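Vallinside Boards > Manipulation > Methods and results

Thread: Two-arm card sorting, does the second gripper earn its place?

grilix_bench
Posting a result from our bimanual card task. We trained one policy on 3,466 demonstrations, all teleoperated, covering cards, card sleeves and a wallet. Then we took 534 demos out of the set, the ones where the operator used both arms on the same card, and trained again with everything else the same.

The policy without those demos dropped more than 15 percent of its cards at the pickup step. The full policy did a lot better. My reading is that the two-arm demos teach it to steady a card before committing to a grip.

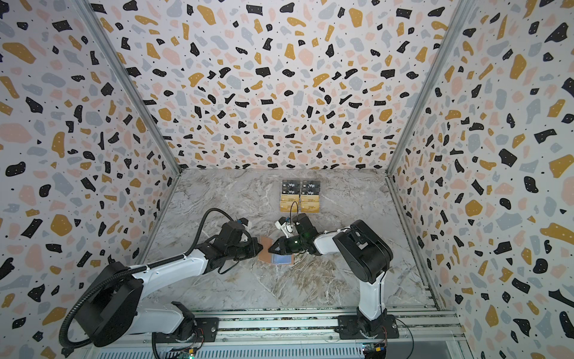
Both arms at the front of the card layout, tan card and blue card between the grippers.

Seeds: 6 per condition. Same checkpoint rule for both.

nwosu_fan
Did you replace the 534 with other demos or just shrink the set? If you shrank it, part of the gap is data quantity.

grilix_bench
Shrunk it. I take the point, but it is a small share of the total and I don't think quantity alone gets you that drop.

nwosu_fan
You don't know that until you remove a random 534 and compare. It's one more training run per seed.

tablefive
I'd also want to see sleeved and bare cards reported separately. A sleeve gives the fingers more edge to work with. In our lab the sleeved ones were easy and the bare ones on a smooth floor were miserable, and the average hid it.

grilix_bench
Fair. We logged the type, so I can split it. Handling a sleeved card with the two grippers close together looks like this on our setup:

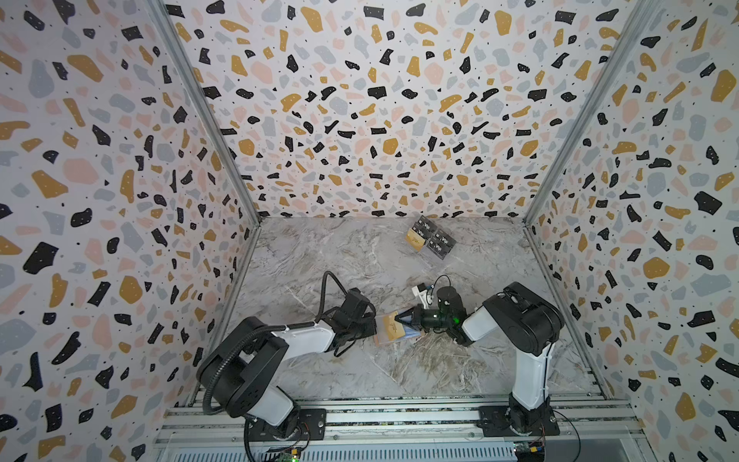

Ikechukwu Idahosa
I disagree with the steadying explanation. We ran a similar ablation with the Flulham controller and the single-arm policy failed on approach angle. Once we fixed the wrist pitch at the start of the descent, most of the difference went away. Check your failures by phase before you write it up.

grilix_bench
Which phase did yours fail in, first contact or lift?

Ikechukwu Idahosa
First contact. Lift was fine.

grilix_bench
Ours are mixed. I'll label them all and post the table. For the wallet part of the task, we use the wrist view to judge the grip, and I am scoring a hold as good only if both fingers are on the lower part and the strap snap is in view.
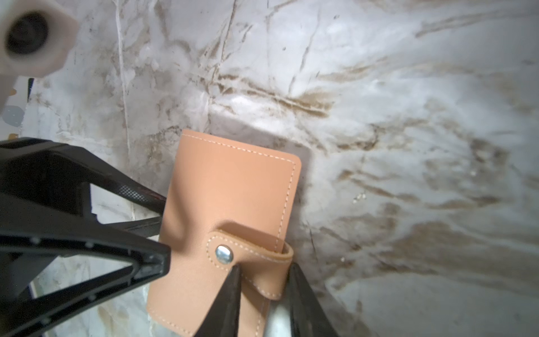
Re: random removal control

grilix_bench
Started the runs on 29th August. Same 6 seeds, random 534 removed, nothing else changed. Split by sleeved and bare will go in the same table.

nwosu_fan
Good. Please keep the wallet numbers out of the card average.

tablefive
Agree with that. Also say how you picked the random set, once for all seeds or a new draw each time.

grilix_bench
New draw each time.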